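How to Run a Folding Demonstration with Two Robot Arms at an Open Day

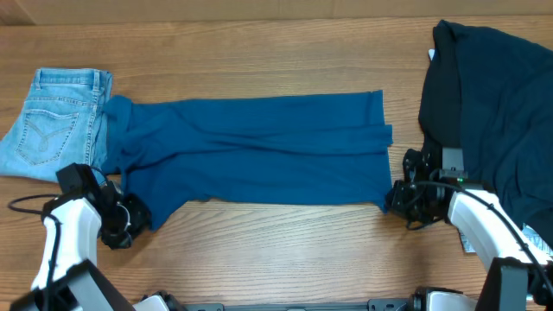

The teal top on the table between the two grippers, with the folded jeans on the left and the dark pile still to do.

Tags: open day, two-arm setup, clothes folding, demonstrations

I prepared the folding table for our August open day at Roltley, and after it several people wrote to me and asked how they can do the same in their own lab or school. I answered the first letters one by one. Now I put everything on one page, with the order of work that I would follow again.

This guide takes for granted that you already have two arms that work, and that you can teleoperate them or play a trained policy on them. It does not explain how to train the policy. It explains how to make a demonstration which visitors can follow, and which does not stop after the first 15 minutes.

1. Choose the clothes first

Most people start from the robot. I advise to start from the clothes, as they decide nearly everything else.

Take garments which look different from each other at a distance of two meters. On our table there were light blue jeans, a teal knit top and a dark navy garment, and a visitor at the back could say "now it is doing the green one" without problem. The first time, at a small rehearsal, we had only gray and black things on the table. The guests saw one dark hill, and they could not tell where one garment ended and the next began.

Jeans are friendly. The denim is stiff, it keeps the fold, and the finished rectangle looks good even when the edges are not perfectly straight. A thin knit is harder. It stretches when the gripper pulls, and a sleeve likes to go under the body when you do not want it. Very dark clothes are hardest for us, as the cameras see little of the creases. If your policy was trained mostly on bright clothes, try the dark ones many times before you promise them to the public.

Do not use new clothes straight from the shop. They have sharp factory folds and they slide. Wash everything two or three times without softener.

Keep a second copy of each garment in a box under the table. Buttons come off, and children have sticky hands.

2. Prepare the table

We use a light wooden tabletop with no cloth on it. A tablecloth moves together with the garment, and then the arms fold both. If your table is very smooth, try it with the knit before you decide.

Keep the background plain. Beige or light gray is good. At Kamata, where I helped with a similar day, there was a poster with many colors behind the table, and we spent the evening before covering it.

Leave free wood in front of and behind the garment. The arms need this place for the wide movements when they open the fabric. When the table becomes full, take away a finished piece and give it to a colleague, who can show it to the visitors.

Check the cables now. Each arm should be able to go to its farthest point while the cable stays loose. Move the arms slowly by hand through the whole range, with motor power off, and watch the loop near the gripper. I forgot this step one time and a connector came out in the middle of a sleeve.

3. Decide the order

We go from easy to hard:

- jeans, folded into a compact rectangle and left on the table
- the knit top, laid long between the two grippers
- the dark garment, from a crumpled pile

The order is for the visitors more than for the robot. They see a finished result early, and then they have patience for the slower one. If you begin with the crumpled pile, a part of the public goes away before anything looks folded.

Leave the finished jeans in view when you begin the knit. People compare, and many questions come from this comparison. The usual one is "Why is it so slow with the shirt?", and it gives you a natural way to talk about soft materials.

4. Mark where the visitors stand

Put tape on the floor 90 centimeters from the table edge. Measure from the farthest reach of the arms if this goes past the table. Ask people to stay behind the tape while the motors have power, and repeat it for every new group, also when you are tired.

One person has the stop button in the hand. This person does not explain and does not answer questions. We tried to combine the two roles, and the speaker always put the button down to show something with the hands.

For school groups, bring low benches and let the small children sit in front. A screen with the camera view helps the people at the back. Ours was on the side wall, and I would now put it higher.

5. Do the warm-up

Start the arms early enough to do one complete round before the doors open. We began at 8:30 for a 10:00 opening, and all of this time was needed.

a) Switch on both arms and send them to the rest position.
b) Open and close each gripper several times.
c) Check every camera picture. Clean the lenses with a dry cloth.
d) Fold the jeans once, the knit once, the dark garment once.
e) Put the clothes back in the starting position and take a photo with your phone.

Step (e) is small but very useful. After some rounds, everybody has a different memory of how the shirt was lying.

Look also at the light. Our room has windows on one side, and before noon the sun came directly on the table. We closed the blinds and used only the ceiling lamps for the whole day. The policy behaved better, and the visitors could see the screen.

6. Speak during the demonstration

Lalit Kanaujia did the speaking for us, and I learned from listening to him. He says what the arm will try to do before it does it. For example: "The left one is going for the sleeve. The right one waits at the hem." When the arm then misses the sleeve, the public understands that it missed, and they become curious about the second try.

Use simple words. "Gripper" is fine, children like it. "End effector" is not necessary. Do not give more than one number per minute. Lalit gives two in total: the arms had 1,459 practice folds in their training data, and 500 of these were with knit clothes. People remember them, and some ask for more at the end.

If a fold fails, wait. Let the arms try again up to three times. After this, say it openly, stop the motors, put the garment flat with your hands, and continue. Nobody at our day complained about a failed fold, but one teacher told me later that a long silence during a failure was uncomfortable for her group. So keep speaking.

7. Let visitors do something

Between the rounds we invite one person to crumple a garment and place it on the table. The motors are off, and the person with the button says loudly "power off" before anybody goes over the tape. Then the visitor goes back, we say "power on", and the robot starts.

This was the most popular part. I recommend to use the jeans for it, and the knit only if your policy is strong. Ask the visitor to keep the garment inside the middle of the table, otherwise one arm has to do all the work alone.

At Voncombe they have a different idea: a visitor folds the same kind of shirt next to the robot. I have not tried it. You need a second table, well outside the reach of the arms.

8. Problems and what to do

The gripper closes but the fabric slips out.
Look if there is dust or lint on the fingers. Clean with a little alcohol on a cloth, power off, and let it dry.

The gripper takes two layers when it needs one.
This happens often at the hem of the knit, where the layers lie together. Lift the top layer a little with your hand before the round. For us this is allowed, and we tell it to the visitors.

The arm stops with an overload message.
Usually it presses into the table. Check the table height again, as people lean on it during the day and it can move. We put rubber feet under ours after lunch.

The motors become hot.
Make a pause of 15 minutes after each hour. Print the pause on the schedule, so the groups do not come just then.

The folds become worse in the afternoon.
Compare the table with the phone photo from the morning. In our case a camera had turned a very small angle when somebody hung a jacket on its stand.

9. After the last group

Send the arms to rest, switch off, and only then remove the clothes. Write down the failures on the same evening. I waited until the next morning and I could remember only half of them.

We sent our list to the people in Tokolport, who will have their open day with the same kind of table. They asked if they could add a towel. My answer was yes, a towel is easier than everything on this page, put it first.

If you use this guide, please write to me which clothes you took and what went wrong. I will add it to part 8.

Related pages
Packing two arms for transport by car
Lighting a small demonstration room
Questions children ask about robots
Stop button: who holds it and when
Notes from the Kamata visit

Contact | Copyright Roltley Open Workshop | Back to top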